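Dark red garment comes out of the fold longer on one side

Asked by coelho_874 in Laundry and Linens
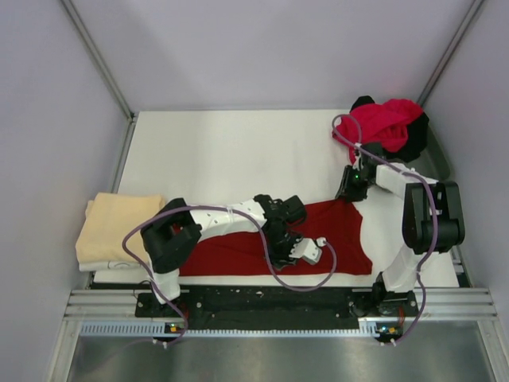
What I have tried so far

I fold on a white table and the beige things give me no trouble, they stack up neatly on the left. The dark red one is the problem. I lay it out lengthwise and flatten it, and one end always fans out wider than the rest. When I fold it in half the wide end sticks out past the other side. I have tried folding the wide end first and folding it last. The bright pink-red and black stuff in the back corner is still waiting its turn and I expect the same trouble there. Is there an order that works? The shelf they go on is narrow, so rolling is my last choice.

2 replies

Walter Carhuamaca
1 August 2022

Don't start with a half fold. Bring both long sides in toward the middle first, until the wide end is the same width as the narrow end. You will be folding in more cloth at the wide end, so the side folds run at a slant. Smooth it with your palm, then fold up from the narrow end in thirds.

For the shelf, cut a piece of cardboard a little narrower than the shelf and fold the sides in over it. Slide it out before the last fold. I used the lid of a Finero shoe box for years.

As for the pile in the corner, shake each piece out and lay it flat by itself before you decide how to fold it. Bunched fabric hides which end is wider. Do the dark red one first so you get the hang of the slanted sides.

prurkard208

I just roll everything. Takes 5 seconds and I stand the rolls up in a drawer. Maybe get a wider shelf?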